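Runeo to open community cookery school in former Monstead bus depot

Free and low-cost classes for families, carers and older residents start in November

MONSTEAD - Food education charity Runeo is to open a cookery school in the former bus depot on Canal Road, Monstead, with classes for adults and children running six days a week.

The school will be the charity's second. Its first, in Bostthorpe, opened in a disused library and teaches evening and weekend courses to people living in the town and the villages to the north of it. The Monstead site is larger, with a main teaching kitchen, a smaller room for young children, a store, an office and a dining room that can be hired by local groups when no classes are being held.

Work on the building is nearly finished. The depot's ground floor has been divided by new internal walls, the roof over the old workshop has been repaired and the drains have been replaced along the full length of the yard. The large sliding doors facing Canal Road have been kept and glazed on the inside, so that the dining room has daylight from the street. The inspection pits were filled before the new floor was laid.

Sihan Xie, director of Runeo, said: "People in Monstead have been travelling to Bostthorpe for our classes for some time, and the last bus back leaves before the evening course ends. We looked at several buildings here. The depot was the only one with level access from the road and enough room for a full teaching kitchen, so we asked the council for a lease and they agreed to it."

The lease runs for 20 years. The charity will pay a reduced rent for the early part of it while the school becomes established.

Classes for adults

The main kitchen has 11 workstations, each shared by two people. Two of the workstations can be raised and lowered for people who cook sitting down, and every hob has controls at the front with raised markings.

The core adult course is called Everyday Cooking and lasts eight weeks. It covers soups, pulses, rice, eggs, one-pot meals, simple bread, baking without scales and using up leftovers. People who have never cooked before are welcome, and no equipment needs to be brought. Each person takes home a portion of what they have made, along with the recipe printed in large type.

There will also be single sessions on particular subjects. The first programme includes knife skills, cooking for one, packed lunches for shift workers, pickling and chutneys, cooking for someone who has difficulty swallowing, and meals that can be made with only a kettle and a microwave. The session on swallowing difficulties is open to family carers and paid care staff and will be taught alongside a speech and language therapist.

A Ramadan cooking course and a course in regional Chinese home cooking are planned for next year. Dates will be given once tutors have been confirmed.

Recipes from the neighbourhood

Runeo will bring its recipe exchange, Ambaye, to the new school. Ambaye began in Bostthorpe as a shelf of handwritten cards that people could copy out or add to. It now has a monthly cooking session in which one person teaches a dish from their own home to a small group, with a Runeo tutor helping with quantities and timings.

Monstead residents who would like to teach a dish are asked to fill in a short form, available at the school and at the town library. Teaching experience is not needed. The charity pays for ingredients and gives each person a fee for their time. Dishes taught in Bostthorpe so far have included groundnut stew, pierogi, leek pudding, dal with fried onions, and a trout dish cooked in newspaper.

The cards from Bostthorpe have been copied and will be on display in the dining room. A printed collection is being prepared, with 100 recipes chosen from both towns. It will be sold to raise money for free places.

Fees and free places

Everyday Cooking is free to anyone receiving means-tested benefits, to unpaid carers, to care leavers and to people referred by a GP surgery or social worker. Others are asked to pay on a scale according to household income. Proof of income is not required. People choose the band that applies to them when they book.

Single sessions are charged at a flat rate, with two places in every session held back for people who cannot pay. Young children's sessions are free for all families living in Monstead.

Bus fares will be refunded in cash on the day to anyone on a free place. Receipts or tickets should be shown at the office.

Sihan Xie said: "We are often asked why we don't make everything free. The answer is that the fees from those who can afford them pay for gas, electricity and food. In Bostthorpe almost 20 per cent of our income comes from class fees, and without that money we would have to close for part of the year."

Sessions for young children

The smaller room will be used for children under five and the adults who come with them. Sessions last 45 minutes and take place in the mornings, with one afternoon session for childminders. They are led by an early years tutor and follow the same pattern each time: a song, a look at the foods for that session, a short activity at the table, and something to eat.

Younger groups start with play food and move on to real fruit and vegetables as the weeks go by. Children sort the pieces, name them, put them on a plate and take them off again. Tutors have found that a child who refuses a vegetable at mealtimes will often handle a toy one, and parents are encouraged to let this happen without any talk of tasting.
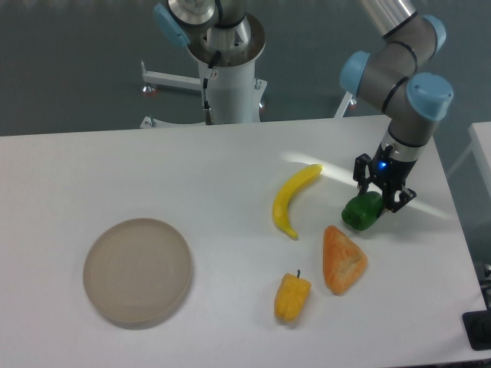

Sessions for schools

Primary schools in Monstead will be able to book the main kitchen for half a day during term. Classes cook a two-course lunch and eat it together in the dining room before going back to school. Teachers can choose from four menus, all of them free from nuts, and one of them also free from milk, egg and wheat. Schools should tell the office about allergies when they book and again in the week before the visit.

Secondary schools may book a course of visits for pupils who are preparing to live independently. This includes planning a week's meals on a set budget, shopping for them at Monstead market and cooking some of the dishes.

Schools will be charged for ingredients only. There is a coach bay in the yard, reached from the Canal Road entrance.

Jobs at the school

Runeo is recruiting a kitchen manager, two part-time tutors, an early years assistant and a weekend cleaner. All the posts are paid at or above the real living wage, and the kitchen manager's post is full time. Applicants for the tutor posts need a food hygiene certificate and experience of teaching or leading groups, though this need not have been in cookery. Enhanced checks will be carried out for every post.

Application packs can be collected from the Bostthorpe school or requested by post. Paper applications are accepted.

Opening day

The school will open its doors to visitors in November, from 10am until 4pm. Tutors will be cooking in the main kitchen throughout the day and visitors can join in at any workstation that is free. Soup and bread will be served in the dining room from noon. Bookings for the first courses will be taken at the office during the day and by telephone from the following morning.

There is no parking on site apart from two spaces for blue badge holders. The nearest car park is behind the market hall. Buses from the town centre stop opposite the depot, and there is covered cycle parking beside the main door.

The building has step-free access throughout, an accessible toilet and a changing place with a hoist. A hearing loop is fitted in the main kitchen and dining room. British Sign Language interpretation can be arranged for any course if requested two weeks before it starts.

ENDS

Notes to editors

1. Runeo is a food education charity based in Bostthorpe. It teaches cookery to adults and children and runs the Ambaye recipe exchange.

2. The Monstead school is in the former bus depot on Canal Road. The building had been empty since bus services moved to the depot at the ring road.

3. Sihan Xie is available for interview. Visits to the building before opening day can be arranged through the Runeo press office. Flat, closed shoes must be worn on site until the work is complete.

4. Pictures of the main kitchen will be available from the press office after the final inspection.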